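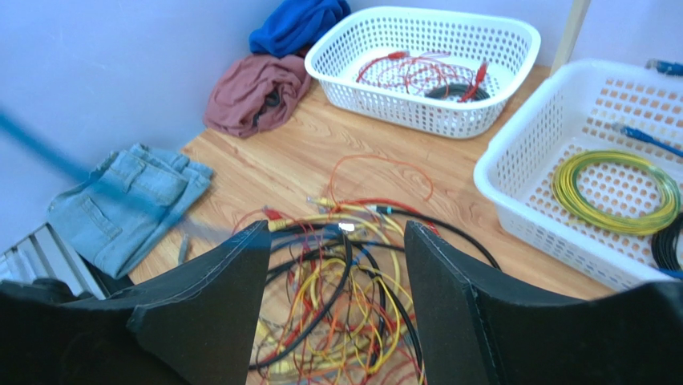
Skarphéðinn Bundgaard would sooner rent out a half-finished flat than wait another winter, and he has told the council in Falham as much. He bought the old bakery on Usten Street nine years ago and has been turning it into six homes ever since.

"The permits took longer than the plaster," he says. Two tenants moved in last June — both had been on the Lorneck waiting list.

He has kept the rents below his neighbours' and doesn't plan to change that. "I can cover the loan. I don't need a boat."

The top floor still has no kitchen. He hopes to start on it in March.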